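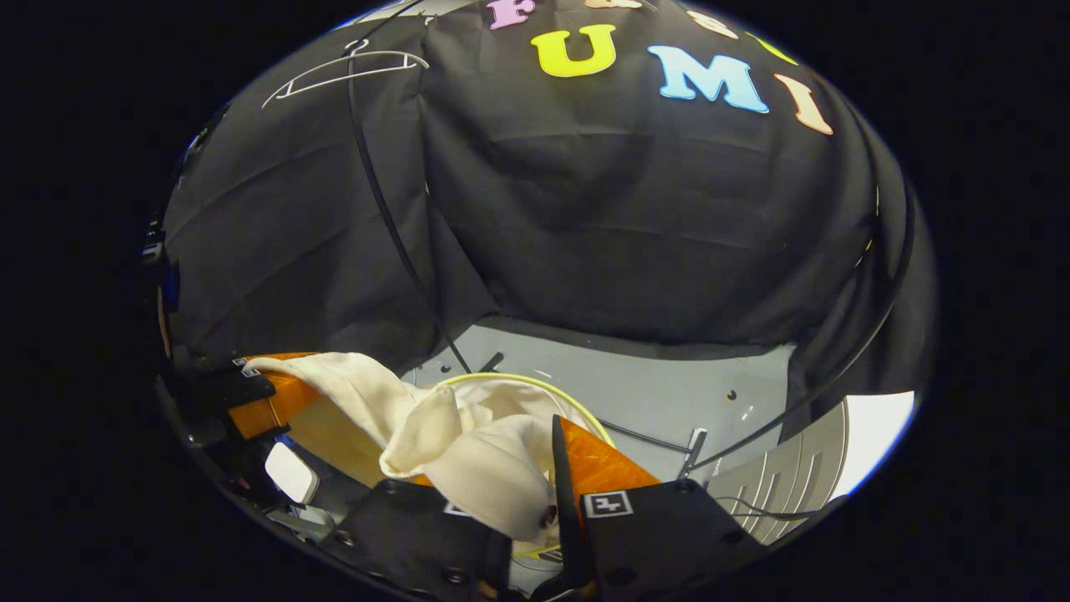 ## Folding the Brerance box, posts from a beginner's table

**1.** I ran the Wednesday beginners' table at our paper folding group this month and taught one model all evening, the Brerance box. A few people asked for my notes afterwards, so I'm putting them up as a thread. It's mostly about teaching, with some folding in it.

**2.** The Brerance is a square box with a lid that locks by a twist at the centre. One sheet for the base, one for the lid. The lid sheet is the same size as the base sheet. You get the difference in size by moving one crease, so nobody has to trim anything.

**3.** I learnt it from Ilona Balogh, who taught it to me over a kitchen table in one afternoon. She doesn't draw diagrams. She folds a step, unfolds it, hands it to you and waits. I've tried to write it down twice and both sets of notes were bad.

**4.** Paper. I used Tokov for the evening. It's a plain kraft with a slight grain, the same colour on both sides. It takes a crease well and forgives you if you reverse it. It is dull to look at and I don't mind that for a first go.

**5.** I had also brought a pack of Celtton, which is thinner and has a pattern on one face. Two people tried it. Both boxes came out soft at the corners. Lovely paper for flowers, wrong for this.

**6.** Size matters more than I expected. At 15 cm the twist is fiddly if you have big hands. I cut everything to 20 cm in the end. Next time I'd go to 24 for anyone who has never folded before and let them work down.

**7.** The first part is a grid. Fold in half both ways, then quarters, then eighths. Eighths in one direction, turn, eighths in the other. It takes a new folder a good while and it's boring. I talk while they do it.

**8.** Where it goes wrong: people fold the eighths by bringing edge to the nearest crease and stop checking. By the last one they're a couple of millimetres out. The twist won't close on a grid like that. I now ask everyone to hold the sheet up to the light before going on.

**9.** The second part is the diagonals, and only in the four middle squares. If you run them the full length of the sheet the walls buckle later. I drew a pencil square on my own sheet to show where to stop. Pencil rubs off kraft fairly well.

**10.** Then the twist. All four pleats go in at once, turning the same way. I teach it clockwise. Left-handers seem to prefer it the other way and it makes no difference to the finished lid, so I let them.

**11.** I used to say "just let it collapse" at this point. Please don't say this to beginners. They let go of the paper. What works better is "pinch two opposite pleats, lay it on the table, then push the other two in with your thumbs".

**12.** Of the people at my table, most had a closed lid by the tea break. The rest got there after it. One lid had the pleats reversed, so the twist was on the inside. It still held and its owner was pleased with it.

**13.** The base is easy after that. Same grid, no twist, walls up, corners tucked. You move the wall crease in by the thickness of a fingernail so the lid slides over. I gave a measurement for this the first time I taught it and it only confused people.

**14.** Someone asked if the box is the same thing as the Szűcs box. No. The Szűcs has a hinged lid and comes from a single sheet, and the lock is a tab at the front. They look alike when shut. I think the Szűcs is harder, mainly because you can't set the lid aside and start it again.

**15.** Tools. You don't need any. I do carry a bone folder and lend it out for the grid. If you haven't got one, the back of a teaspoon is fine. Don't use a ruler edge on Tokov, it leaves a shine.

**16.** A note for anyone else who teaches: fold your demonstration piece from a sheet at least double the size, and pre-crease it at home. I did the grid live once with a huge sheet and lost the room.

**17.** And sit down. I taught standing for years, holding the model up at chest height, and the people at the sides saw my knuckles. Sitting at the table with the sheet flat, everyone can copy the angle.

**18.** Ilona's tip for keeping the lid flat is to leave it under a heavy book overnight with the twist closed. I've done this with mine and the centre stays down. Without the book it lifts a bit after a day or so.

**19.** Several people want to make these as boxes for wedding favours. 60 is doable if you start early and do all the grids first. One person mentioned 300. I would buy boxes.

**20.** In March I'll teach it again with the divider insert, which splits the base into 4. It's one extra sheet and the folds are all ones you already know. Bring a finished base if you have one.

**21.** Correction to post 9, as I've been asked: the diagonals are valley folds on the lid, seen from the inside. If yours are mountains, turn the sheet over and carry on from there.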